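Re: [rosenero-makers] Desk mats: are the pricey ones worth it?

On Wednesday the list wrote:

> I switched to the Kanero mat in October and my wrists feel better
> already. It stays flat, wipes clean and should last 11 years.
> Everyone in the Rosenero shop should get one.

Eleven years? Says who? The Kanero page, I assume, and they also say theirs will pay for itself. I'd like to see how a mat does that.

I've bought 7 mats for the shop over time. The cheap Ots ones cost me 40 bucks each and curled at the corners by spring. The Hetuvness one was a gift, and it curled too, only slower. Wrists feeling better after a month could be the mat, or the chair, or the fact that you took a week off (you did post about the lake).

Also, "wipes clean" of what? Coffee, sure. Try contact cement and report back.

My own bench has a big brown one at the moment. No strong feelings.
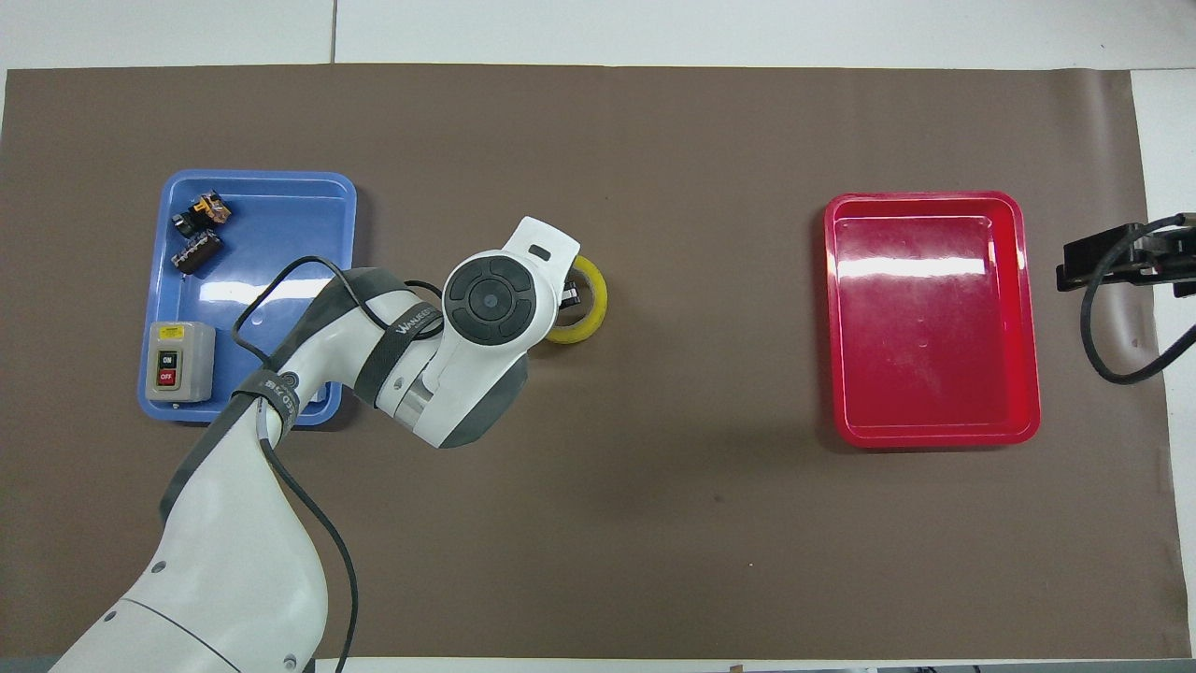 *Brown mat, white worktop, blue tray.*

If somebody has had a Kanero down for more than one summer, please write in with what it looks like now. Until then I'm not spending 300 on something I set my tray on.

> Should we do a group order?

Count me out for now.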